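Notice de médicament

La notice de médicament est le document d'information destiné à l'utilisateur qui accompagne une spécialité pharmaceutique. Elle est le plus souvent imprimée sur une feuille pliée et glissée dans le conditionnement extérieur, avec les plaquettes, le flacon ou les sachets. Elle se distingue de l'étiquetage, qui désigne les mentions portées sur la boîte elle-même, et du résumé des caractéristiques du produit, rédigé à l'intention des professionnels de santé.

Terminologie

Le mot « notice » s'emploie en France, en Belgique et en Suisse romande, où l'on rencontre aussi « information destinée aux patients ». Dans le langage courant, on parle parfois de « mode d'emploi », terme qui ne recouvre en réalité qu'une des rubriques du document. En chinois, le mot usuel est 说明书, que l'on peut traduire par « livret explicatif » et qui s'applique aussi bien aux appareils ménagers qu'aux médicaments.

Contenu

Dans l'Union européenne, l'ordre des rubriques est fixé par la réglementation. La notice indique d'abord ce qu'est le médicament et dans quels cas il est utilisé, puis les informations à connaître avant de le prendre : contre-indications, précautions, interactions, grossesse et allaitement, conduite de véhicules. Viennent ensuite la posologie et le mode d'administration, la conduite à tenir en cas d'oubli ou de surdosage, les effets indésirables éventuels et les conditions de conservation. La dernière partie donne la composition complète, excipients compris, ainsi que le nom et l'adresse du titulaire de l'autorisation et du fabricant.

Les effets indésirables sont classés par fréquence, de « très fréquent » à « très rare ». La catégorie « fréquence indéterminée » regroupe ceux que les données disponibles ne permettent pas d'estimer.

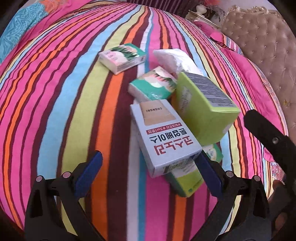 Présentation matérielle

Le papier employé est mince, afin que la feuille pliée occupe peu de place. Le pliage est effectué par une machine placée en amont de l'encartonneuse, qui introduit ensemble la notice et les plaquettes dans l'étui. Selon le format, la feuille est pliée en accordéon, en plis croisés ou enroulée autour du flacon. Certaines notices multilingues prennent la forme d'un petit livret agrafé ou collé.

La taille des caractères fait l'objet de recommandations, de même que l'interligne et le contraste entre le texte et le fond. Le papier mince pose un problème particulier, celui de la transparence : le texte du verso peut gêner la lecture du recto. Les titres de rubrique sont généralement composés en gras, parfois en couleur.

Étiquetage extérieur

La boîte porte un nombre plus restreint de mentions, parmi lesquelles figurent en général le nom du produit, le dosage, la forme pharmaceutique, le contenu, le numéro d'autorisation, le numéro de lot et la date de péremption. Un renvoi à la notice y est habituellement imprimé. Sa formulation varie d'un pays à l'autre. En France, on lit « Lire la notice avant utilisation ».

En Chine, les médicaments délivrés sans ordonnance portent le sigle OTC, de l'anglais over the counter, inscrit dans un ovale. L'ovale rouge correspond à la classe A, dont la vente est réservée aux pharmacies. L'ovale vert correspond à la classe B, dont la distribution est plus large. Le numéro d'approbation commence par les caractères 国药准字, suivis d'une lettre et de huit chiffres. La lettre H désigne les produits chimiques, la lettre Z les médicaments traditionnels chinois et la lettre S les produits biologiques.

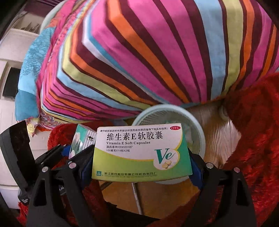

Boîte de capsules molles de vitamine E portant la mention OTC et, en haut, l'invitation en chinois à lire attentivement la notice.

Lisibilité

La compréhension des notices par le public est un sujet d'étude ancien. Vittoria Ruggiero et Raquel Mendes ont soumis à 162 adultes des notices dans leur version d'origine, puis dans une version remaniée, en leur demandant de retrouver la dose maximale et la conduite à tenir en cas d'oubli. Les participants ont répondu plus vite avec la version remaniée, sans différence nette selon l'âge. Leur corpus, dit corpus Hatis, réunit 2 132 notices en français et en portugais. Les autrices relèvent que les phrases les plus longues se trouvent dans la rubrique des interactions.

Les critiques portent aussi sur la liste des effets indésirables, dont la longueur peut amener certains patients à interrompre leur traitement sans avis médical.

Notices électroniques

Plusieurs fabricants impriment sur l'étui un code bidimensionnel renvoyant à la version numérique du texte. Celle-ci peut être agrandie, lue par une synthèse vocale et mise à jour sans attendre l'épuisement des stocks imprimés. Son usage exclusif reste discuté pour les personnes qui ne disposent pas d'un accès à Internet.

Voir aussi

Conditionnement pharmaceutique
Pharmacovigilance
Plaquette thermoformée
Résumé des caractéristiques du produit

Dernière modification de cette page : 22 juillet 2026.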